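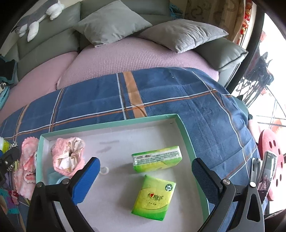

List: Stovton Live Music Network, announcements and discussion
Subject: Re: Support slots for the autumn touring program
From: Programming Office, Padano Hall

Dear members,

Thank you to everyone who responded to the first notice. The Programming Office has now read all of the comments received and is in a position to answer the main points. For convenience, the message that raised most of them is quoted in part, with our replies placed under each section.

> The notice states that each touring headliner will be joined by one
> local support act. In past seasons there were two local acts on most
> bills. Has the second slot been withdrawn, or is it being filled by
> the touring party?

The second slot has been withdrawn for weeknight shows only. Under the terms of our license, amplified music must end at 11 p.m., and with two support acts the changeovers left the headliner with a shortened set on several occasions last season. Weekend bills will continue to carry two support acts, at least one of which will be drawn from this network. Where a touring party brings its own support, as Rawashdeh intend to do for both of their dates, the remaining place will still be offered locally.

> Several of us would like to know how acts are chosen. The form asks
> for "recent recordings" but gives no idea of what is expected. A band
> that has played together for a year may have nothing more than a
> rehearsal tape.

A rehearsal recording is acceptable. The panel listens for whether an act can fill its time on stage and whether it suits the bill. Production quality is not considered. Please send no more than three songs, and please make sure that at least one was recorded with the full lineup that will appear. Live video may be sent in place of audio. Links that require a password or an account cannot be opened by the panel and will be returned to the sender once for correction.

Acts that applied last season and were not placed are welcome to apply again. They do not need to send new material unless the lineup has changed.

> On payment, the figure of 100 dollars per act was set some years ago.
> A five-piece with a van hire to pay for is out of pocket before it has
> tuned up. Is there any plan to review this?

The office accepts that the fee has not kept pace with costs. From the start of the autumn program the guaranteed fee of $100 will remain as a minimum, and each local support act will in addition receive a share of the door once paid admissions pass 70. The share will be settled on the night with the house manager, and a signed copy of the settlement sheet will be given to the act before it leaves the building. Guest list entries and complimentary tickets are not counted as paid admissions.

We are not able to offer travel expenses this season. The question has been noted for the budget discussion in March, and members who wish to submit figures from their own shows may send them to the office in confidence.

> Could the hall also confirm the position on merchandise? At the Teltik
> show the support band was told at the door that it could not sell
> anything, although nothing had been said beforehand.

We regret the confusion on that occasion. Teltik's own agreement with the hall reserved the main lobby table, and this was not passed on to the support act as it should have been. For the coming season every support act will be given a table, either in the lobby or on the balcony landing, and its position will be stated in the advance sheet. The hall takes no commission on sales by local acts. Please bring your own float, as the bar is not able to supply change.

> Last, load-in. The side door was locked for the whole of our arrival
> time and we carried drums through the front with the audience already
> in line.

The side door will be opened at 4:30 p.m. on all show days and will remain staffed until doors. Vehicles may stand in the loading bay for 40 minutes, after which they must be moved to the street or to the public lot behind the library. Acts arriving after the public doors have opened should telephone the house manager from the bay — the number will be printed at the top of the advance sheet — and wait to be met.

House equipment

A number of members asked separately what the hall supplies. The house drum kit consists of bass drum, two toms, floor tom and hardware. Drummers must bring their own snare, cymbals and pedal. One bass cabinet and two guitar cabinets are available, and players should bring their own heads. There is a stage piano, which must be requested at the time of booking. The desk has 24 channels, and the touring engineer has first call on them. In practice this has left enough for a support act of ordinary size, but groups with brass or several singers should send a stage plot as early as they can.

Monitor mixes are normally shared between support acts. In-ear systems may be used if the act brings its own and can set it up within the changeover.

Sound checks

Support acts check after the headliner, in reverse order of appearance. The office cannot guarantee a full check where the headliner runs late. In that case a line check will be given before doors or during the changeover. We would ask members to be patient with the house crew on this matter, over which they have very little control.

Under-age performers

Performers under 18 may appear at Padano Hall if a parent or guardian signs the consent sheet and remains on the premises. They may not be in the bar area at any time after doors. This applies to members of the road crew as well.

How to apply

Applications should be sent to the Programming Office by reply to this address, off list, with the name of the act as the subject line. Please include the number of performers, a contact telephone number, the dates on which you are not available and your recordings or links. An act may state a preference for a particular headliner, though the panel may offer a different date. Receipt will be acknowledged within one week. If you hear nothing in that time, please write again — some large attachments were rejected by our mail system last season and the senders were not told.

Offers will be made in batches through August. An offer stays open for five days and then passes to the next act on the list. Acts that have to withdraw after accepting should let us know by telephone as well as in writing.

General questions may be asked on the list, where the answers will be of use to others. Questions about an individual booking or settlement should come to the office directly.

Programming Office
Padano Hall, Stovton

--
You are receiving this message as a subscriber to the Stovton Live Music Network list. To leave the list, send a blank message with the word "unsubscribe" as the subject. Replies go to all subscribers unless the address is changed.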